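3.2 Holding time and moisture loss in the casserole trials

The second set of trials looked at what happens to a baked chicken casserole between the oven and the plate. Large kitchens rarely serve a dish the moment it is done, and published recipes give little guidance on how long it can stand before the meat dries out or the sauce separates. We used one base recipe throughout: boneless thigh meat, waxy potatoes, carrots, leeks, and a sauce of stock, milk and wheat flour. The recipe was developed in the Zalico test kitchen and scaled without changes to the ratio of solids to liquid.

A total of 618 dishes were baked over the trial period, which began in November. Each was assigned to one of 13 treatments that differed in holding time, cover and holding temperature. Dishes were weighed before baking, on leaving the oven, and again at the end of holding. Meat was sampled from the center and from one corner, because the corners brown first and lose water faster. Samples with visible bone or cartilage were discarded and replaced from the same dish.

Core temperature was taken at the thickest piece of meat near the center. A dish was treated as done only when this reading had passed the safe limit set in our protocol and had stayed above it for two minutes. Dishes that did not reach the limit within the planned baking time were returned to the oven, and the extra time was entered in the log. These dishes were kept in the safety data but left out of the texture results. 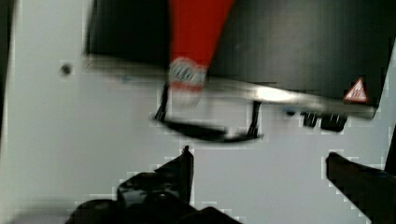 Figure 4.

Covered dishes lost less weight than uncovered ones at every holding time. The gap was small in the first minutes and grew steadily after that. Most of the loss in uncovered dishes came from the sauce – the potatoes in the lower layer changed very little – and a dry skin formed on the surface early in the holding period. Stirring this skin back in restored the look of the dish but left small lumps that tasters marked down.

Texture was scored by a trained panel on a scale from 0 to 50, where higher values mean more tender meat. The panel returned 1,917 usable score sheets. Sheets with missing entries, or with the same value in every field, were removed before analysis. Scores for center samples were stable under cover. Corner samples fell sooner, and the drop was steeper where the dish had been filled to less than two thirds of its depth.

Sauce separation followed a different pattern. It depended more on the flour than on the holding time. The Grutis flour gave a sauce that stayed smooth through the longest treatment, while the Baird flour began to release liquid at the edges in the later samples. Both were plain wheat flours used at the same weight, and we did not measure starch damage in either, so the cause remains open. Whisking the flour into cold milk before heating reduced separation for both.

Salt was added before baking in all treatments. We did not test late salting, and the results should not be applied to recipes that use cured meat, where the salt level in the sauce keeps rising as the dish stands. Reheating after chilling is covered in section 3.3.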